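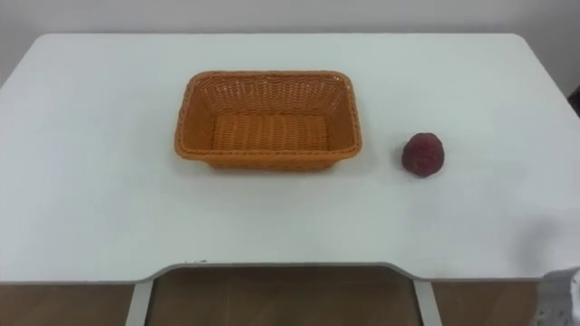

Count the Setups, Then the Episodes

A demonstration set is usually described by its size. Someone says the set has 1,000 episodes, someone else says theirs has 300, and the larger number is taken as the better set. I think this is the wrong figure to put first, and that the habit of putting it first changes what people collect.

Consider the plainest task in the field, one piece of fruit and one basket. The arm picks up the fruit and puts it in the basket. An operator who has done this for a morning becomes quick at it, and the quickness comes from repetition. The basket goes back to the same spot. The fruit goes back to the same spot, give or take a finger's width. The arm approaches from the same side at the same height. By lunch there are a great many episodes, and most of them are the same episode.

A policy trained on that set will do well when tested on the same table by the same people. It has been asked to learn where the basket is, and it has learned that. Move the basket a hand's length to the left and the fruit lands on the tabletop. The usual response is to collect more, and the usual way of collecting more is to repeat what was done before with the basket in its new place.

At Werkelard we kept two sets for the same task last May. The first had 599 episodes from a handful of layouts. The second had 300, and the layout was drawn fresh before each one: basket position, basket angle, fruit position, starting pose of the arm. The smaller set took longer to record, per episode, by a wide margin. It also gave the better policy on layouts neither set contained. I don't offer this as a general law. It was one task and one arm, and the operators knew which set they were recording, a flaw in the comparison that I would fix if we ran it again.

Leszek Sadowski, who ran collection on the Irkitz arms before I did, objects that layout variety is easy to fake. A script can print random positions all day, and the operator will still nudge the basket toward the place where the grasp is comfortable. He is right. The remedy is to log the setup from the first camera image, before the arm has done anything, and to compare that with what the script asked for. Where the two disagree, keep the episode and record the real position. Deleting it hides the drift.

There is a stronger objection, that simple scenes teach simple things and variety of position is the least interesting kind. Why not change the table, the light, the basket, the fruit? Change them, by all means, but later. If everything moves at once and the policy fails, the failure can't be traced to anything. A white table and two objects make a dull recording and a readable one.

My proposal is modest. Report distinct setups first and episodes second, and state the rule used to call two setups distinct. "500 episodes, 40 setups" tells the reader something that "500 episodes" does not. Publish the failed attempts with the rest, marked as failures. The Mollah format already has a field for this — most of the files I open leave it blank.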